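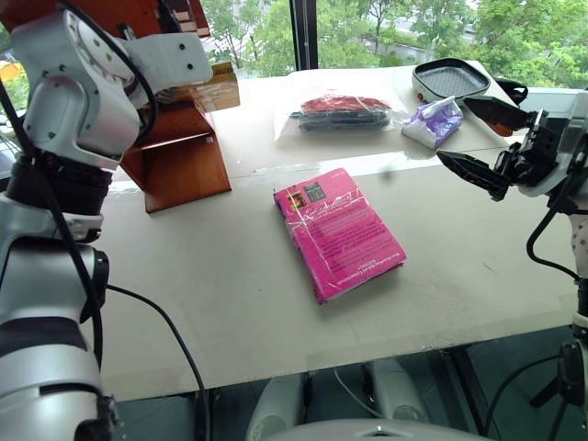
古本の通販で、返品の理由としていちばん多いのは「思っていたより状態が悪い」だ。落丁でも間違い発送でもなく、状態の話。店の側は見たまま書いているつもりでも、読む側の頭の中には別の本がある。濃いピンクの表紙のこの本も、透明のビニールがしわになって光っているし、左の縁は傷んで黒っぽい点が出ている。これを「ビニールにしわ、縁に傷み」とだけ書いて売ると、半分くらいの人には伝わらない。今日はその書き方の話をする。

自分はCloldaleで、Todudleyという小さな通販の古書店をやっている。店舗はない。小説が中心で、洋書も扱う。在庫は自宅と、Sandhuという貸倉庫に分けて置いている。

古本の状態表記には「非常に良い」「良い」「可」のような段階がある。便利だが、段階だけでは何も言っていないのに近い。日焼けで「可」になった本と、書き込みで「可」になった本は別物だと思う。

読めればいいという人は日焼けを気にしない。授業で使う人は書き込みを嫌がる。贈り物にする人は、値札をはがした跡を気にする。同じ「可」でも、困る人がそれぞれ違う。

なので、うちでは段階の前に、傷みの種類と場所を先に書くようにした。「天に薄いシミ」「背の下端につぶれ」「見返しに前の持ち主の署名」。種類、場所、程度の順に書く。これだけで問い合わせが減った。

ただし専門用語が問題になる。天、地、小口、のど、見返し、遊び紙。古本屋には普通の言葉でも、年に数冊しか本を買わない人には通じない。「のどに割れ」と書いたら、「のどとは何ですか」とメールが来たことがある。

それからは「のど(本を開いたときの内側の綴じ部分)」と書いている。長くなるが、商品説明が長くて怒られたことはまだない。短くて怒られたことは何度もある。

言い換えの例をいくつか置いておく。

天=本を立てたときの上の面。
地=下の面。
小口=ページをめくる側の面。上下の面も含めて小口と呼ぶ人がいるので、うちでは「前の小口」と書く。
遊び紙=表紙をめくってすぐの、何も印刷していないことが多い紙。

「ヤケ」もあまり通じない。日焼けと書けば通じるが、実際には日に当てていなくても紙は茶色くなる。古いペーパーバックは箱に入れておいても縁から色が変わる。だから「紙の変色(茶色)」と書いている。

「スレ」「ヨレ」「コスレ」の違いを説明できるかと聞かれると、自分も怪しい。スレは表面がこすれて色やつやが落ちたもの、ヨレは紙が波打ったり曲がったりしたもの、ということにしている。コスレはスレと区別がつかないので使うのをやめた。

程度を表す言葉も難しい。「少々」「若干」「やや」「わずか」。同業の目録を読むと、人によって順番が違う。うちでは「わずか」と「目立つ」の二つしか使わない。その中間は何も付けずに「あり」と書く。

「経年並み」は便利すぎるのでやめた。何年ならどのくらい傷むのが並なのか、自分の中にも基準がなかった。買う側にあるはずもない。 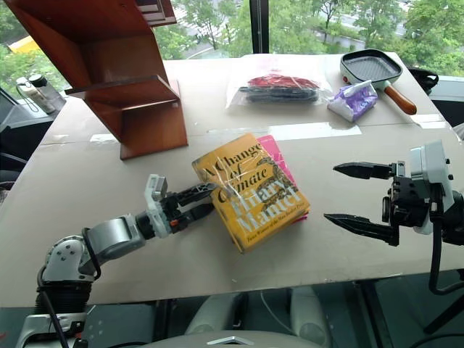
写真があれば文章はいらないのでは、という意見もある。自分も最初はそう思って、説明を一行にしていた時期がある。返品は増えた。写真に写っていても、見る人がそれを傷みだと思わなければ、知らせたことにはならない。

逆もある。カバーの反射を傷だと思われて、注文前に何度もやりとりしたことがある。透明なものが巻いてある本は特にそうなる。「白く見えるのは光の反射で、傷ではありません」と一文入れておけば済む話だった。

においは写真に出ない。たばこ、防虫剤、かび、押し入れ。これは文章で書くしかないのに、書いていない店が多い。書くと売れないからだと思う。うちでは「たばこのにおいあり」と書いて、その分安くする。

においの判定は自分一人ではやらない。古本の中で暮らしていると鼻が慣れてしまう。家族に嗅いでもらい、意見が割れたら「あり」にする。安く売って文句を言われるほうが少ないので、割れたときはいつも悪いほうに倒す。

去年の夏、在庫の説明を全部見直すことにした。登録してあったのは3,836冊。箱から出して、説明と現物を見比べて、書き直して戻す。1日に最大100冊のつもりで始めたが、初日にすぐ、これは無理だと分かった。

時間がかかるのは書き直しではなく、探すほうだった。登録上は倉庫の棚にあるはずの本が、自宅の廊下にある。売れたのに消していない本もある。同じ本を二度登録していたものもある。

見直しが終わって残ったのは3,248冊だった。減った分は、売れていたもの、重複、見つからないもの、それと状態が悪くて売るのをやめたもの。最後のものがいちばん多かった。

売るのをやめた本の中には、自分で「良い」と付けていたものがかなりあった。開業した頃の登録で、今見ると甘い。当時は悪いところを書くのが怖かったのだと思う。実際、悪いところを書かないほうがその日は売れる。

在庫管理にはClenixを使っている。備考欄に文字数の制限があって、そこに状態を全部入れようとすると足りない。なので備考欄には置き場所だけを書き、状態は商品説明の欄に直接書くようにした。使っている人がいたら参考までに。

置き場所の書き方も変えた。以前は「廊下・奥」のように書いていて、本が増えるたびに奥の意味が変わっていた。今は箱に記号を付けて、記号だけを書く。箱を動かしても記号は変わらない。最初からそうするべきだった。

見直しで得をしたこともある。初版だと気づかずに普通の値段を付けていた本が出てきた。洋書の奥付は出版社ごとに書き方が違うので、慣れないうちは見落とす。版を確認できなかったものは「版不明」と書いて売っている。

図書館の除籍本は、扱いを別にしている。印、ラベル、貸出用のポケット、保護フィルムが付いていることが多い。「除籍本」とだけ書くと、知らない人には意味が分からない。「図書館で使われていた本で、図書館の印とラベルがあります」と書く。

保護フィルムは、はがしてほしいと言われることがある。断っている。はがすと表紙の印刷を持っていかれることがあるし、端だけ残るとかえって見苦しい。付いたままで構わない人に買ってもらうほうがいい。

本の掃除についても時々聞かれる。うちでやるのは、乾いた布で拭くことと、消しゴムをかけることだけ。シールはがし剤は、つやのある表紙以外には使わない。紙にしみると跡が残る。きれいにしようとして値段を下げたことが何度かある。

鉛筆の書き込みは消さない。前は消していたが、消した跡のほうが目立つことがあるし、書き込みを読みたいという人も少しいる。「鉛筆の書き込みあり(前半の章)」と範囲を書いておけば、ほとんどの人は納得して買う。

値段の話も少し。状態の悪い本を極端に安くすると、送料のほうが高くなる。安い本を一冊だけ送るより、同じ作家の本を2冊まとめて組にしたほうが、買う側も払いやすいようだ。ただし組にする場合も、状態は一冊ずつ分けて書く。

組の説明で「いずれも良好」と書くと、必ずどちらか一方について問い合わせが来る。一冊目、二冊目と分けて書く。書名を先に出して、そのあとに状態。面倒でもそのほうが早い。

海外の古書店から仕入れるときは、自分が買う側になる。向こうの説明にも癖がある。段階の言葉が日本の感覚より一段甘い店もあるし、逆に辛い店もある。初めての店では高い本を買わず、安い本で説明の癖を確かめている。

買う側に回って分かったのは、悪いことが書いてある説明のほうが安心するということだった。「背に折れ、裏表紙の隅に水の跡」と書いてあれば、この人は裏表紙まで見たのだと分かる。何も書いていない「良い」は、見ていないのかもしれないと思う。

これから個人で古本を売る人に聞かれたら、暗いところで書かないことを勧めている。夜、電灯の下で見ると、紙の変色はほとんど分からない。昼に窓の近くで見て書く。自分は午前中に書いて、梱包は夜にしている。

それと、一日置いてから読み返すこと。書いた直後は本の姿が頭に残っているので、言葉が足りなくても読めてしまう。翌日、本を見ないで説明だけ読んで、どんな本か浮かばなければ書き直す。

返品がゼロになったわけではない。先月も、書いておいたシミを理由に戻ってきた。見せてもらった説明には確かに「シミあり」とあったが、どこにあるかが抜けていた。自分の書き漏れなので、送料はこちらで払った。

同じ抜け方をした説明がまだ残っていると思うので、今は「シミ」で検索して、場所のないものを拾って直している。それが終わったら次は「折れ」をやる。

除籍本と初版の見分け方については質問が多かったので、洋書の奥付の読み方と合わせて別に書きます。

7月 投稿:Todudley

印刷する | メールで送る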